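Bench notebook – skincare side
Monday, March 19, 2018
Last updated 6:40 pm

Day cream again. Batch 22, same base as 21 but the glycerin down and the oat extract in after cooling, not before. Agnes Granström wanted it done this way from the start so we'll see.

Water phase up to temp fine. Oil phase slow, hotplate number 2 is getting lazy, needs looking at. Combined, stick blender, three minutes, rest, three more. Came together quick. Nice gloss. A bit thin at first, thickened as it cooled, same as always, don't panic and add more wax like in November.

pH came out low. Brought it up a drop at a time, overshot, brought it back. Write the number on the JAR LABEL next time and not on the glove box. Final 5.4, happy with that.

Smell: better. 21 had that wet cardboard thing going on and I think it was the old shea from Bekik. New shea is from Vullside, paler, hardly any smell. Used up the last of the Bekik in the foot balm where the peppermint covers it. Don't reorder before talking to Adelino Cunha, he has a price from Baysal he likes better but I haven't seen a sample yet.

Feel on the back of hand – goes on easy, bit of drag after half a minute, then dry-ish. No pilling under sunscreen. Slight pilling under Agnes's foundation, but she says that foundation pills over everything. Try a different one before blaming the cream.

Split the batch into jars. Two on the windowsill, two in the warm cupboard, two in the fridge, rest for testers. Filled by hand, messy, airless pumps still not here. Flirneck say they shipped. Order 836, chase again if nothing by the end of the week.

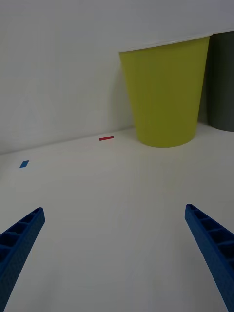
Blue fingers, open, over the tabletop.

Cleanser. Not much to say. The gel version is still too slimy, rinses off but takes ages. Dropped the xanthan by a third and it's better, still not right. Milk version is good. I'd be fine forgetting the gel and putting out the milk only but Adelino says people with oily skin won't touch a milk. Fair. One more go at the gel then decide.

Tester forms: 39 back so far. Read through most of them at lunch. The toner gets the best comments by a long way, people like that it doesn't sting. Night cream too heavy for some, "like butter" from one person who I think meant it as a complaint. A few say the scent is strong on the first night and then they stop noticeing. Two redness reports, both on the serum, both said it was gone by morning. Pulled those forms out, they're in the red folder. Need to ask both what else they had on that night. No more serum out to testers untill we've done that.

Older jars: batch 18 in the warm cupboard has a thin ring of oil on top. Batch 19 fine. 20 fine but gone slightly yellow, also the old shea maybe? Photograph next to 22 in daylight, not under the bench lamp, everything looks yellow under that lamp.

To do
– preservative samples off to the test lab, form is half filled in
– chase Flirneck re pumps
– sample of shea from Baysal
– gel cleanser, lower xanthan again, try a pinch less salt
– re-label the toner bottles, ink came off when Agnes wiped them with alcohol
– descale the kettle
– check 22 tomorrow am, look for graininess round the edges

Agnes, if you're in before me the spatulas are soaking, leave them.

2 comments
Share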